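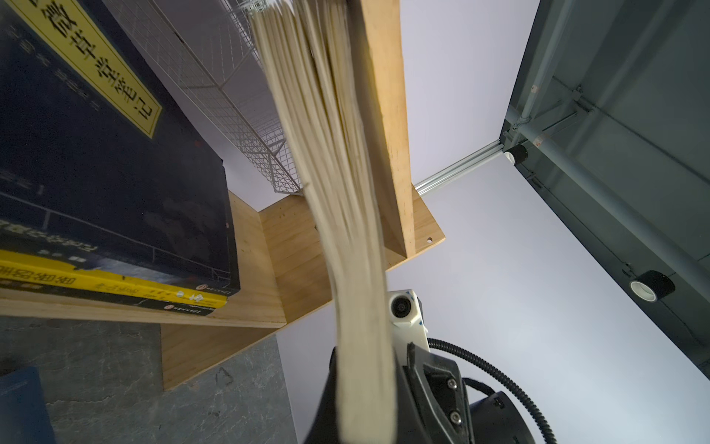
Figure 1. Shelving task, wrist camera view. A cream-colored book is held at the gripper with its pages fanned.

Handout 4: Budgeting for a book-handling arm
Course: Planning and Purchasing Equipment
Instructor: Solange Sawatzky
Revised 19/10/2026

Read this before the budgeting exercise. The case is the Mirnville reading room, which wants one robot arm to put returned books back on open shelves. Work in the same order as the handout. Most groups that run over budget in this course do so because they price the arm first and leave everything else for later.

1. Start with the task

Write down what the arm has to do before you look at any catalog. For Mirnville the task sheet has these entries:

Pick up one book at a time from a return tray.
Carry it to a shelf of fixed position.
Place it without creasing the cover or the pages.
Stop and call a person if the book slips.

The collection for the first year is 336 books. All of them will be handled by the arm, so the gripper has to suit the worst book on the list and not the average one. Soft covers are the hard case. When a book is gripped near one end, the free pages can spread, as in Figure 1, and a spread book takes up far more room than a closed one. This affects the gripper, the shelf spacing and the software, and all three show up as costs.

2. Budget headings

Use these headings in your worksheet. Do not merge them.

Arm and controller
Gripper and spare fingers
Wrist camera, mount and cable
Frame, rails and clamps
Shelving and test books
Software licenses
Installation and training
Service and repairs
Contingency

Cables go with the camera and not with the arm. A cable that bends every time the wrist turns is a wear part, and it should be ordered with a spare. Note in Figure 1 how the corrugated cable loops out behind the camera before it heads down toward the arm. That loop needs free space when the arm is near a shelf, so ask the supplier for the smallest bend allowed and put the answer in your notes.

3. Gripper options

Two suppliers are used in the case.

Lurkus sells a gripper with two hard fingers. It is the cheaper of the two and easy to mount. The fingers are thin enough to get between books. Replacement fingers are sold in pairs.

Tiker sells a gripper with padded fingers and a force setting. It costs more and the pads have to be changed. The quote includes one day of training.

Compare them on cost over the full planning period. A low purchase price with frequent finger changes may come out behind. Also check whether the price covers the adapter plate at the wrist. Both quotes in your packet leave it out – add it yourself.

4. Shelving and mounting

Shelves are usually treated as a small item. They still need a line of their own. Plain wood is fine for trials. It can be cut and drilled again when the layout changes, and in a first year the layout will change. Hold off on permanent shelving until the trial period is over.

Put the shelf sizes in the request for quotes. A supplier who has only the weight of the books can't tell you if the gripper and camera will fit between two boards. Include the height of the camera above the fingers in that check.

For test books, buy a mix: thick and thin, stiff and soft, dark covers and light ones, and more than one script on the spines if the room holds books in several languages. A set of 20 is enough for acceptance testing. Expect some of them to be damaged and do not use books from the collection.

5. Staff time

The plan must include the hours people spend on the system. In the Mirnville case the estimate is 267 hours in the first year, covering setup, trials and stops that need a person. Price these hours at the rate in your packet. Leaving them out makes the arm look cheaper than it is, and your worksheet will be returned.

6. Quotes and delivery

Ask for at least 2 quotes on every heading except software. Fehr handles installation in this case and will only give a fixed price after a site visit, so use the range in the packet and plan on the upper figure.

Delivery dates should be staggered. The frame and shelving come first, then the arm, then the gripper and camera. If the arm arrives before the frame, it sits in a crate while the warranty runs.

7. For the next session

Bring a completed worksheet with all nine headings filled in, your choice of gripper with one paragraph of reasons, and a list of any costs you could not find. Mark missing costs as open. Do not enter zero.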